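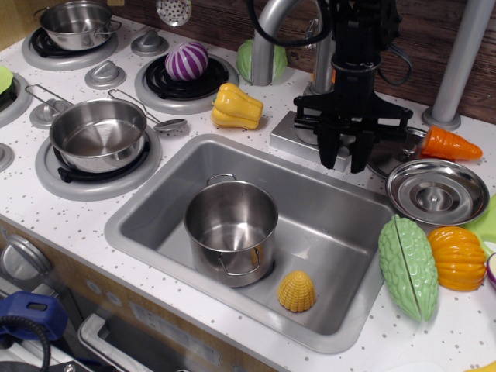

The stove end of the play kitchen, with both saucepans out and a yellow pepper keeping them company.

Family > Play Corner > Galleries > The Little Kitchen
Shares 40 | Comments 2

I have been promising this gallery since July, and it is now 11th January, so thank you all for your patience (and for the reminders, which I deserved!). The little kitchen has become the most talked-about thing in our play corner at Iltard, and so many parents wrote in wanting a closer look at the cookware and the vegetables that it has been a busy few months.

I'm fondest of the stove, I have to say. There's something about a silver saucepan with two little side handles, sitting on its very own burner, that makes me want to start a soup. The ladle on the counter is a favorite too, and it does get passed around a good deal on busy mornings.
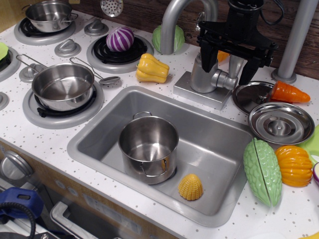

Randa Smadi
Play Corner Editor

On to the sink, where a small steel pot and a piece of yellow corn have ended up in the basin together. I do love a tall faucet on a toy sink, because children will wash vegetables for as long as you let them, with or without any water. The carrot, the bitter melon and the pumpkin are over on the right. The bitter melon was new to plenty of our families, and it led to a lovely long chat about whose grandmother cooks it and how, and whether anybody under six has ever liked it.

Lachlan Grimshaw, who helps me choose the toys, is a great believer in metal pots for play, and I've come around to his way of thinking.

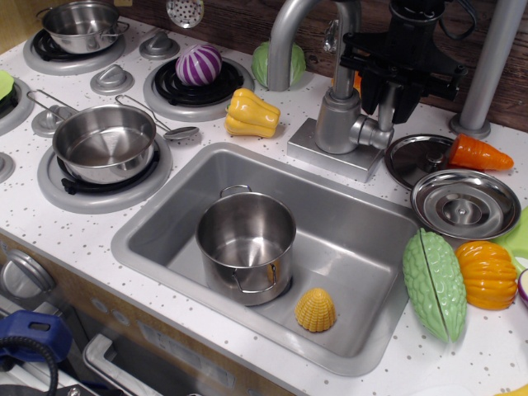 They make a proper kitchen clatter, for one thing, and the lids with their little center knobs are easy for small hands to pick up. We had lighter pots before and they were perfectly nice, but they never got stirred with quite the same seriousness.

If you have a play kitchen at home, do send me your own pictures, vegetables and all. I'd especially love to see what everybody keeps in the sink.

2 comments | 40 shares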